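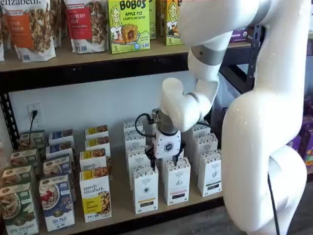 Week six of looking after the shelf cell at our Wemel test store. The vendor deck said "near zero maintenance." I have opinions. Thread.

First, the cable. The one at the wrist has slack in it, on purpose. Kiani's setup guide wants it strapped tight to the arm. We did that in September and wore through 2 of them. Leave a loop. Yes, it can snag. Watch it on the first slow run and move the tie if it does.

Fingers. They come down from the top, so everything depends on height. Boxes on a wood shelf don't sit as level as boxes in a CAD file. Teach the approach on the real shelf, with real stock. I don't care how good your simulation looks.

Finger pads: the manual says swap at 3,000 picks. Ours were slipping on glossy cartons well before that. Now we wipe them every morning at 6 and check for shine. Shiny pad, new pad. The counter on the screen is decoration as far as I'm concerned.

Spacing is the one I argue about most. Cokonard's people keep telling me the gripper "handles tight facings." Show me. Two tall cartons side by side with hardly any gap and you'd better have the finger opening right, or you're pushing down on cardboard.

Re-zero after anyone bumps the shelving. Carts bump it. People bump it. I asked if the software would notice and got a long answer that meant no.

What a morning check takes me: around 26 minutes. Wipe pads, look at the cables, listen to the joints on a slow lap, one test pick per column. The Clavberg brochure has that at "moments."

Is it a bad arm? No, the arm is fine. It repeats well and the joints have been quiet. My problem is with anybody selling it as something you bolt down and walk away from.

Still waiting on the spare wrist cable, by the way. Ordered two weeks ago. Status: "processing."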